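Supplies > Art Room > Markers and Cups > Questions

Markers and Cups: Frequently Asked Questions

41 shares | 6 comments

These are the questions we get most often at Trurkivden about the markers, cups and caps in the art room cupboard. Updated 2 Jan 2018.

Which way up should a marker be stored?

Lying flat is best for any marker that will sit for more than a week or so. If you use it every day, keep it in a cup with the tip down. The ink settles toward the tip and the line stays even. A marker kept tip up for a whole term will often write pale for the first page.

How do I tell the two ends apart?

Look for the plug. It is the short, flat-topped piece at one end of the barrel, and it does not come off. Please don't pull at it with pliers. Once it has been forced out, the marker leaks and has to go in the trash.

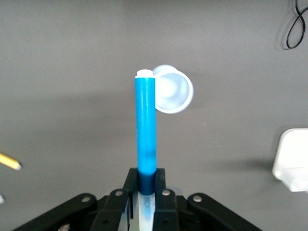
Blue marker, white plug end up.

Can I refill the markers?

No. The barrels are sealed. We did try refilling a batch in October and most of them dripped. The Plorach paint pens on the second shelf can be refilled, and the bottles are in the drawer under them.

What about marks and streaks on the barrel?

Ink on the outside wipes off with a damp cloth if you get to it the same day. Older marks need rubbing alcohol. Don't use it on the printed names or they will come off too.

What kind of cup should I use?

Any cup that stands steady with a marker leaning in it. See-through plastic is what most people like, as you can find a color without tipping everything out. Our cups hold up to 300 ml. A narrow cup will fall over when you put a long marker in one side, so put a second one in across from it.

Can I use a measuring cup?

Yes, as long as it stays in the art room. A cup that has had markers in it does not go back to the kitchen, even after washing. Write ART on the bottom.

How many markers go in one cup?

As few as you need for the job. For group tables we give each color its own cup. It takes more cups, but cleanup is faster and the caps don't get mixed up.
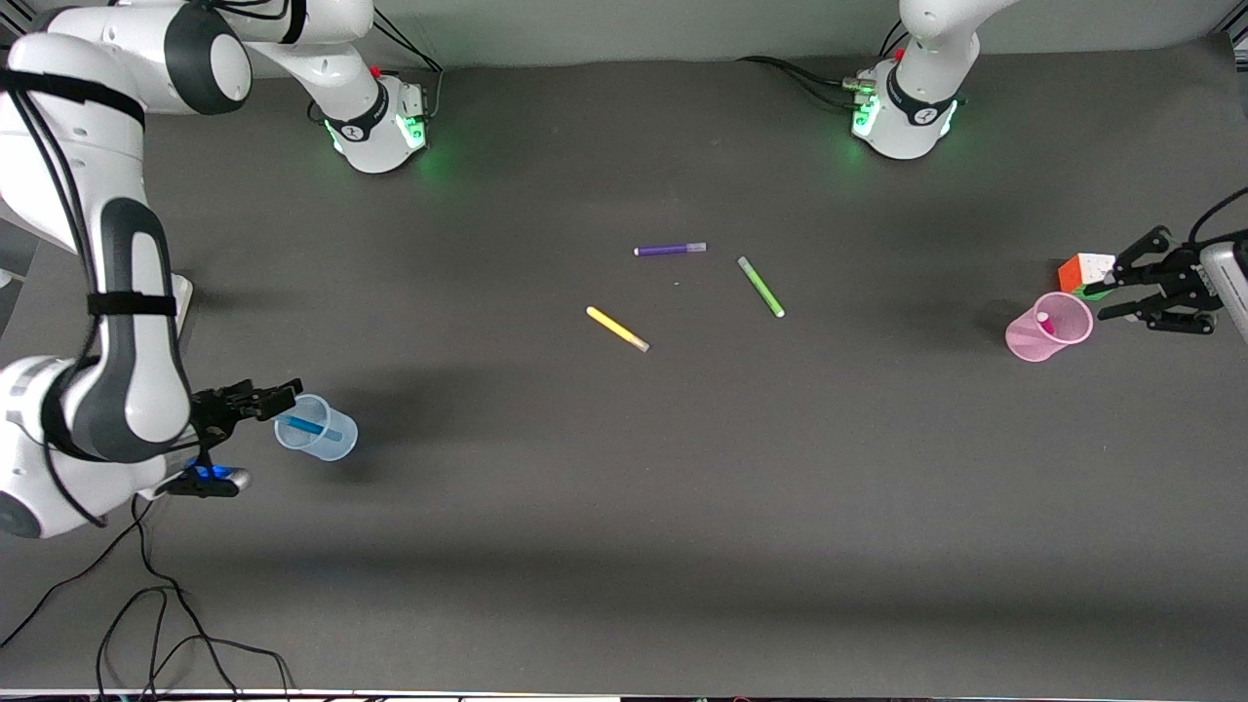
Rianne Dewulf wrote in to say that she does the same with her Saturday group, one color to a cup, and has the children carry the cup back to the shelf instead of the loose markers. She lost a lot of caps before that and now loses hardly any. She would like bigger cups for the thick markers.

Are bigger cups coming?

Yes. They are on the next order from Kariuki, item 377. Until then, use the square tubs for thick markers.

A marker has dried out. Can it be saved?

Sometimes. Cap it tightly, lay it flat and leave it for a day. If it still won't write, put it in the box by the door.

How do I wash the cups?

Warm water and dish soap. Let them soak for 30 minutes if there is dried ink inside. Don't put them in the dishwasher, which turns the clear ones cloudy.

Where do I ask for more?

Fill in form 183 and leave it in the Tristorero tray. Orders go out once a month.

Related
Brushes: Cleaning and Storage
Which Glue for Which Paper
Labeling the Shelves
Scissors, Left and Right Handed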